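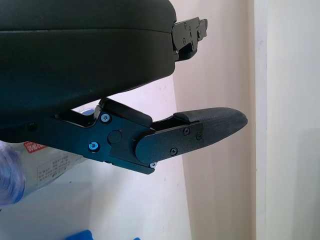

Hydrometric Technician (Field and Data), Clandow

Ref. 1571
Contract: fixed term, 24 months, full time
Base: Ovia depot, Clandow
Closing: noon on the last working day of November

Ovia maintains river level and flow stations for water companies and drainage boards. The Clandow depot is responsible for 98 stations in the Odside catchment, most of them small weirs and rated sections with a stilling well and a logger.

The work

The postholder will visit stations on a fixed rota, download loggers, check recorded levels against the gauge board and clear weed and silt from intakes. Flow gaugings are carried out by wading or from a bridge, depending on depth. Gauging results are entered in Caruso, our in-house database, by 17:00 on the day after the visit.

Office time is spent on quality control of 15-minute level data, the review of rating curves and the preparation of monthly returns. High-flow gaugings are arranged at short notice between November and March, and the postholder will be on a standby rota one week in five. A standby payment of £175 is made for each week on the rota, with call-outs paid separately by the hour.

Essential

Full driving licence valid in the UK
Experience of outdoor measurement work in any field (survey, ecology, drainage, site investigation)
Competent use of spreadsheets, including charts and lookups
Able to lift and carry equipment over rough ground
Able to swim 50 metres

Desirable

Experience with current meters or acoustic Doppler instruments
Knowledge of stage-discharge relationships
Basic levelling - training can be given
A water safety certificate less than three years old

Pay and conditions

Gross pay is £2777 per calendar month. Leave is 27 days plus bank holidays. A van, waders, lifejacket and waterproof clothing are supplied. The van may be kept at home during standby weeks only.

To apply

Send a CV and a covering letter of no more than two pages to the Clandow depot, quoting the reference number. The letter should address each essential item in the order listed. Interviews include a 30-minute data exercise and a visit to one station, so bring suitable boots.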